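Brown paper as a worktop cover for sandwich prep — sensible or not?
Kitchen and Worktops > Surfaces and Boards
17 replies (showing selected posts)

lowgrain
Moving this from the chopping board thread at the request of two people there. I cover a long prep table with brown paper whenever there is a batch of sandwiches to do, and I have been told it is a poor choice. I want to know on what grounds.

Facts. The roll is Kasstead 100 gsm kraft, uncoated. The table top underneath is oiled beech. The paper is taped at the two short ends only and replaced after each batch. Bread never touches it. Bread goes on a plate or a board, filling comes from a bowl, and the paper is there for crumbs, drips and lemon juice.

The alternative put to me was a silicone sheet, washed each time. I don't have a sink that takes a sheet that long.

panhandle_b
The objection in the other thread was mine, so I'll restate it. Uncoated kraft is absorbent. Anything acidic goes straight through and sits between the paper and the oil finish where you can't see it. Lemon is the worst thing you could pick. A silicone sheet at least keeps it on top where you can wipe it.

If you must use paper, use a coated one or put a second layer down.

lowgrain
I lift the paper at the end and wipe the table. I have not found a mark so far, going back to May.

panhandle_b
Then you have been lucky with how much you spill. Squeeze half a lemon on it and leave it for an hour.

tidemark
Both of you are arguing about the cover when the layout does more of the work. Citrus gets cut on the board, the board has its own edge, and the juice stays there. The paper should only see the odd drip.

What I would ask lowgrain is where the board sits relative to the plate. Mine is on the left with the plate in the centre and the bowls to the right. Uncut fruit waits on the outside of the board, away from the bread. It cuts down the number of times a wet hand passes over the table.

Siddiqui_Rd
Left-handers will want that reversed.

tidemark
Agreed. Mirror it.

oddlot
Can we come back to the board for a moment. I have a bamboo one, bought from Jodeo, with a metal handle fixed at one end. The handle is handy for carrying and a nuisance for everything else. It takes up length, it rings against the sink, and water gets in where it meets the bamboo. After 8 months there is a dark line at that joint.

Is that a fault in mine or do they all do it?

tidemark
End grain is exposed at the joint. Stand it with the handle uppermost to dry and rub oil into that end more often than the rest. The dark line won't go, but it should stop spreading.

panhandle_b
Or buy a board with no handle. It is a hole cut in a board with a lump of metal put over it.

oddlot
It lifts cleanly off a wet table. I'll keep it.

lowgrain
On plastic knives, as it came up before the split. I use a plastic fork and knife for avocado and soft fillings and have no complaint. The knife will go through ripe avocado and will not score bamboo. It will not do crusts.

panhandle_b
It won't do the skin of an avocado either, unless the thing is past eating. You still need a proper knife for the first cut, so you end up washing two.

lowgrain
One proper knife, used once, wiped and put away. After that the plastic one does the slicing in the skin. I prefer that to having a sharp blade lying on the table while I am turning to the bread.

Siddiqui_Rd
Has anyone got a view on cup racks on the prep table? I have a wire one with hooks, the kind where the cups hang upside down. It stands in the front left corner because there is nowhere else for it, and I am told it ought to be by the sink.

tidemark
By the sink is better if you have the room. If it stays on the paper, put something under it. Cups drip from the rim and kraft cockles as soon as it is damp, and after that nothing stands level on it. A folded cloth will do. So will any shallow tray with a lip.

Siddiqui_Rd
The cloth is beside the rack at the moment, folded.

tidemark
Then move it six inches and the job is done.

panhandle_b
Wire racks also tip. Four cups on a light frame, all loaded on one side, and it goes over when you catch it with a sleeve. Load opposite sides first.

oddlot
Mine is a Sostetti and has not tipped with 5 mugs on it. Plastic cups would weigh far less than that.

panhandle_b
Which means less weight holding the base down. The light ones are worse for being knocked.

oddlot
I don't accept that. The base is the same and the load up top is smaller, so the centre of gravity is lower. It slides before it tips.

panhandle_b
On a bare table it slides. On taped paper it catches. We can leave it there.

lowgrain
Back to the original question. I tried the lemon test. Half a lemon squeezed on one spot, single layer, one hour. The paper was soaked through and there was a dull patch on the beech the size of a coin. A second spot, with two layers of the same paper, left no patch. The lower sheet was damp but had not let anything reach the table.

So panhandle_b is right about the single layer, and I will run two from now on. At 1000 mm wide the roll covers my table without a join, and doubling it uses the roll up twice as fast, which I can live with. I am not buying a silicone sheet.

panhandle_b
Two layers is fine. I'd still wipe it up when it happens.

tidemark
Dull patch should come back with a light sand and oil. Go with the grain and leave it overnight before you cover it again.

Siddiqui_Rd
I would like to see one of these layouts with everything set out. I can't follow left and right from text.

tidemark
Picture attached. Fruit and board to the left, sandwich plate in the centre, blue bowl over on the right, cup rack in the near left corner with the folded cloth next to it. The cream tray at the front is where I would put finished sandwiches.

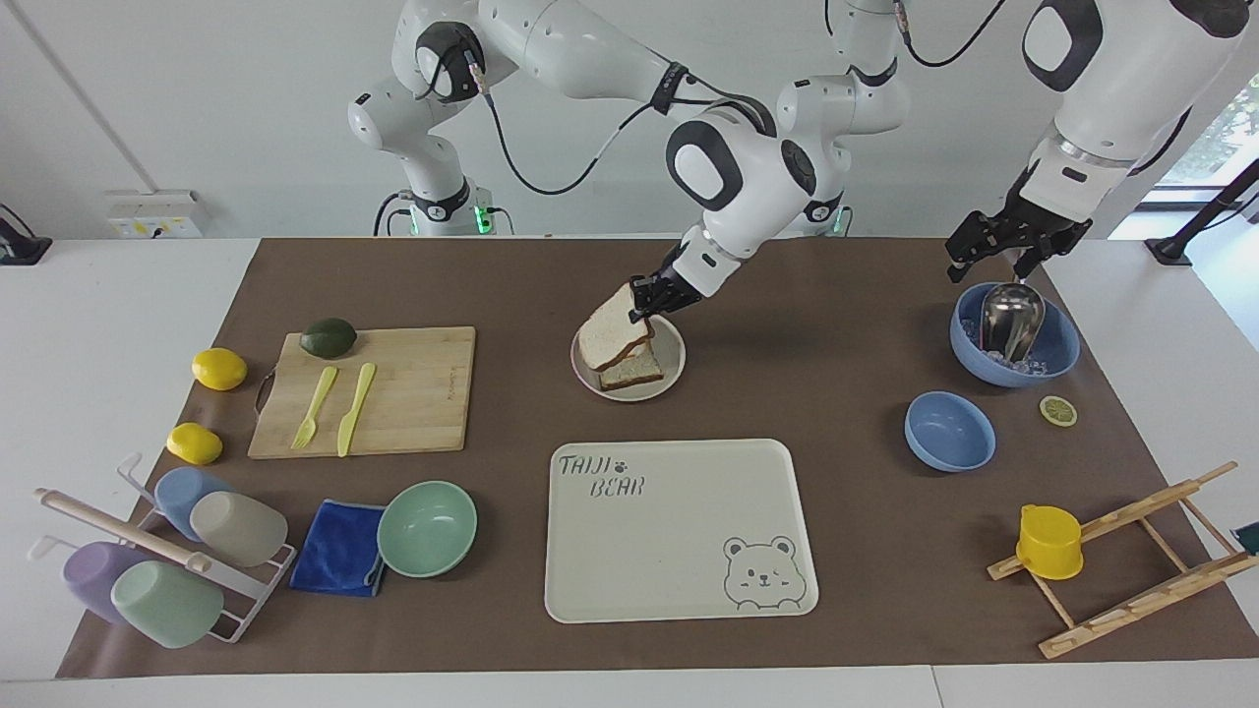
Brown paper layout, board left, plate centre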